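Notes for the mission report, evening service, 13th December

Start with thanks. The congregation at Grenum prayed for us through the whole of November, and the deacons' fund sent 3000 dollars toward the roof at the Frandsen Street chapel. Say the amount out loud. People gave it and should hear where it went.

Then the flood itself, briefly. Water came into the chapel basement and ruined the hymnals, the nursery carpet and the furnace. Worship moved to the school gym in Buvon for 2 Sundays. Attendance held up.

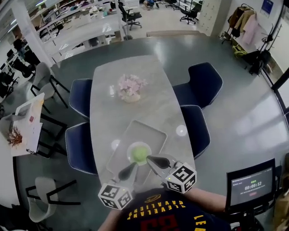

Next, the families. 17 households in the church had damage, and most are back home. Two are still with relatives — don't give names, one has asked for privacy. Mention that neighbors who had never been to a service came for the hot meals, and a few have kept coming.

Read Psalm 46:1-3. Don't preach on it, just read it slowly.

Needs for the winter: drywall crews, a used furnace if anyone knows of one, and drivers for the Nornix road, where the bus no longer runs. Sign-up sheet is on the table by the coat rack.

Close with prayer, then hymn 18. Leave time for questions.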